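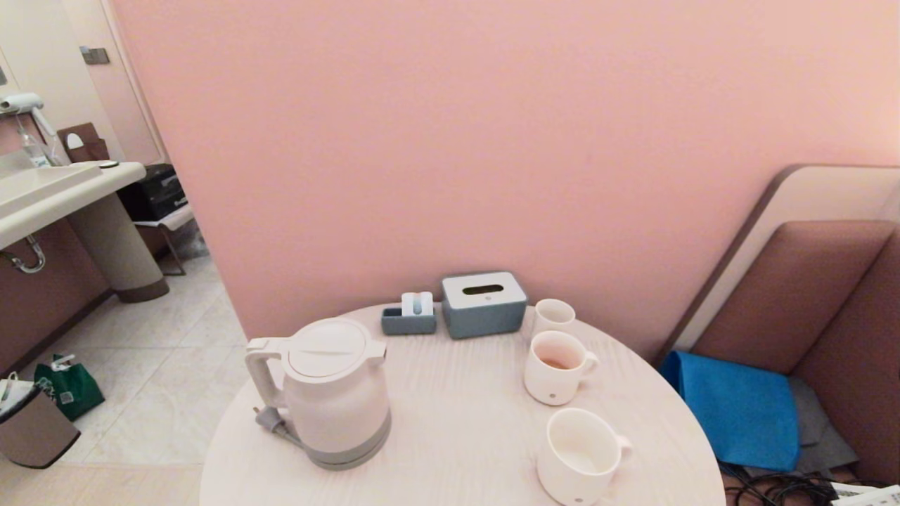 Subject: Re: Room-service arm, budget for next year (please read before replying to the last one)
To: equipment-planning list
Time: 16:20

Thanks to everyone who replied to the spreadsheet, and in particular to whoever replied to the wrong spreadsheet, which was the laundry one. We're not buying a mangle.

To recap for those who joined in January: we want a mobile arm that can go into an empty guest room, tidy the tea table and leave the mugs where a human being might expect to find them. We have 80 rooms. Two suppliers are still speaking to us, Arent and Droron, and the quotes are not as far apart as the brochures are.

Arent will hire us a base and one arm for £3158 a month, with the wrist camera included. The grippers are where they get it back. A spare set of fingers is £400, and the contract calls fingers "consumable", a word I had hoped to get through my working life without seeing next to that one. A call-out is £295 before anyone has opened the van door.

Droron are cheaper by the month and won't put a price on call-outs at all. When I asked, they sent me the brochure again.

My worry is still the lids. Both demos I've sat through used a mug, and a mug is a generous object. It has one handle and no opinions. Lids come with a handle and a button on top of the handle, so the arm has to take hold of the thing and then leave the button alone until it's wanted. PRESS, it says, and again in Chinese for good measure, 按压开盖, and I'd like to know in writing which of these instructions the gripper intends to follow. I want lid handling in the acceptance test, by name, with the supplier's own fingers fitted, before we sign for anything longer than a month.

Cables too. A plug lying on a table top is a nuisance for a person and a small catastrophe for a planner that has been told tables are flat. Neither quote mentions them. I've added a line for it with a nought in it, as a kind of prayer. 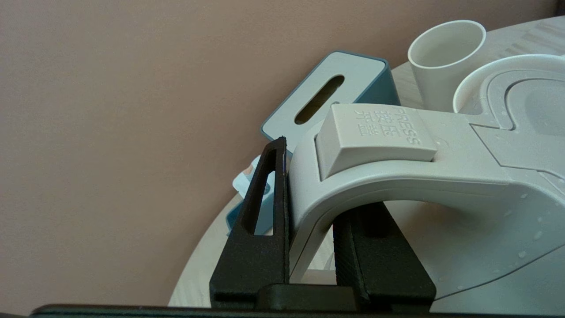 Osden wrote:
> Before we get to clauses, can I ask why it has to be two fingers?
> At our site we budgeted for the arm and forgot the hand, then spent
> the rest of the year moving money out of carpets to pay for it. Get
> the hand priced first, on your own crockery and your own lids. Send
> them a box of the real stuff and make them pay the return postage.
>
> Also, your sheet has the spare fingers as a one-off. Ours weren't.
> And who resets it when it stops in a doorway with its arm out? We
> put that down as nil hours and housekeeping have not forgiven us.

Fair on all counts, and I'm sorry about the carpets.

It has to be two fingers because both suppliers only quote for two. Anozie do a three-fingered hand that looks very clever, but it fits neither arm without an adaptor, and the adaptor is "on application". I have applied. I'll post the answer if I'm still in post myself.

I've moved the spare fingers to recurring, one set a quarter. That makes the total uglier and probably truer. Resetting is now a line of its own, charged to my department, so that housekeeping can enjoy the doorway business as spectators.

The box of real stuff is a good idea and I'm pinching it. Could each site send me one mug, one kettle and one tissue box of whatever pattern you currently stock? The ordinary ones, please. Last time I asked for samples somebody sent the directors' china, and I had to sign for it twice.

Still wanted from the list:

Door widths, bathroom doors included. "Normal" is not a width.

Which sites have seating fixed right up beside the table, and how much room is left to get a base past it.

Anyone's real call-out figures, if you already hire from Arent. Off list is fine if they're embarrassing.

I'm holding the sheet open until noon tomorrow. After that it goes upstairs with the prayer line still in it.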